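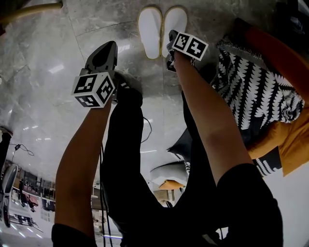
Última modificación: marzo, 19:40 h

Agua dura, cal y café: lo que he medido en casa

Llevaba tiempo queriendo ordenar las notas sobre el agua que uso para preparar café. La entrada anterior trataba la molienda y varios lectores preguntaron por qué no mencionaba el agua. El motivo es que entonces no tenía datos propios. Ahora tengo algunos, limitados a un grifo, una cafetera de émbolo y una de goteo.

Punto de partida. El agua del grifo me da 280 mg/l de dureza total, expresada como carbonato cálcico, con un kit de gotas de acuario. La resolución del kit es mala: cada gota equivale a un grado alemán, es decir, a 17,8 mg/l, de modo que el último dígito no significa nada. Para el uso doméstico me basta. Es agua dura y deja costra blanca en la resistencia del hervidor.

Conviene separar dos magnitudes que se confunden a menudo. La dureza mide calcio y magnesio. La alcalinidad mide la capacidad del agua para neutralizar ácidos y depende casi por completo del bicarbonato. En la taza, la segunda pesa más: con mucha alcalinidad los ácidos del café quedan amortiguados y el resultado es plano, con un fondo a tiza. Un agua puede ser dura y poco alcalina (sulfatos, por ejemplo) o blanda y muy alcalina, como la que sale de un descalcificador de intercambio iónico, que cambia calcio por sodio y deja el bicarbonato donde estaba.

Esto último lo aprendí tarde. Catalina Tapia tiene descalcificador en toda la casa y me pasó dos garrafas. El kit de dureza cambiaba de color con la primera gota; el de alcalinidad daba el mismo valor que mi grifo. El café salió igual de apagado que el mío. La cafetera, en cambio, se lo agradece.

La jarra filtrante. Uso una Menness, con cartucho de resina débilmente ácida y carbón activo. Este tipo de resina sí retira la dureza asociada al bicarbonato y libera a cambio iones hidrógeno, así que baja las dos cosas a la vez. Con el cartucho nuevo, la dureza cae a menos de la mitad. El efecto se pierde de forma gradual, y con mi agua el cartucho dura bastante menos de lo que indica la caja. Lo cambio cuando la alcalinidad de salida supera los 100 mg/l y no miro el calendario de la tapa.

El conductímetro. Compré uno barato pensando que sustituiría al kit. No lo sustituye. Da 416 µS/cm a la salida de la jarra, pero la conductividad no distingue bicarbonato de cloruro ni calcio de sodio. Sirve para comparar la misma agua consigo misma en días distintos, siempre que la temperatura sea parecida o el aparato compense. El mío compensa mal por debajo de 15 °C. Hipólito Insaurralde me sugirió dejar la muestra una hora en la encimera antes de medir y con eso las lecturas se repiten. 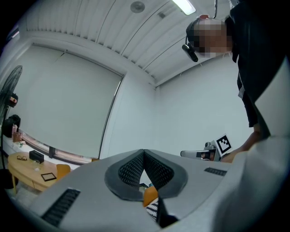
Mezclar con agua destilada

La opción más barata y la más controlable. Si se mezclan volúmenes iguales de grifo y destilada, todas las concentraciones bajan a la mitad. Con una parte de grifo y tres de destilada bajan a la cuarta parte, lo que en mi caso deja la dureza en 70 mg/l. Ese es el punto que prefiero para tuestes claros. Para tuestes oscuros voy a partes iguales, porque la acidez sobra menos y un poco de bicarbonato redondea.

Debe ser destilada o de ósmosis apta para consumo. La garrafa para plancha del supermercado puede llevar perfume, y no siempre se lee bien en la etiqueta.

Descalcificar

La cal de la resistencia es carbonato cálcico y se va con cualquier ácido suave. Utilizo ácido cítrico, 2 cucharadas soperas por litro, en agua templada y sin hervir. Si se calienta demasiado, el citrato de calcio precipita y queda un depósito peor que el original. Media hora de reposo, vaciar y dos enjuagues completos. El vinagre también funciona, pero el olor se queda en las juntas de silicona durante varios días.

Marisol Ocampo me escribió para defender el ácido láctico, que forma una sal más soluble. Tiene razón en la química. No lo he probado, me queda medio bote de cítrico.

Pendiente

Falta repetir la serie con el café de Mudwood que uso como referencia, ya que el último paquete era de otro lote y no quiero mezclar las catas. También quiero medir la alcalinidad del agua antes y después de hervirla, por si parte del bicarbonato se pierde ya en el hervidor. Si alguien tiene lecturas con kit de gotas en agua de más de 300 mg/l, me interesan, con el dato de alcalinidad aparte.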